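Undix two-finger gripper – bench trial kit

Home > Grippers > Trial kits

Code: UX-319
Stock: in stock, ships Monday
Price: on application, hire or buy

Small electric gripper for bin picking and general bench work. Bolts to most light arms with the adaptor ring (included). Same fingers as the old kit, new wiring loom.

What's in the box
Gripper, adaptor ring, loom, spare finger set, hex keys. Controller sold seperately – see Dorkusus page.

Specs
Stroke 20 mm per finger
Max grip force 174 N
Supply 24 V DC
Colour: bare metal only, sorry

How it compares
We ran it against the Arkimura parallel and the Gatchalian three-finger, 200 picks each, long blocks in a steep-sided bin. Undix quickest to close. Gatchalian better on odd shapes, but bulky near the walls. Arkimura the cheapest to fix, fingers wear fast. Rajeshwari Rao's full write-up is on the downloads tab, updated June.

Block tests – clamp your bin down first. Leave a decent loop in the cables at the wrist, tight ones pull out at the connector. Blocks leaning in corners are the hard ones for all three grippers. Try the narrow fingers for those.

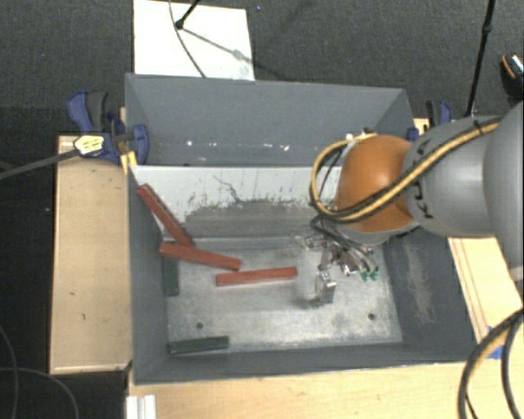
Can I run it off the controller I already have?
Any controller with two spare digital outputs will open and close it. For force control you need the Dorkusus unit.

Hire is by the week, bond applies. Returns in orignal box please, with both finger sets. Freight quoted at checkout.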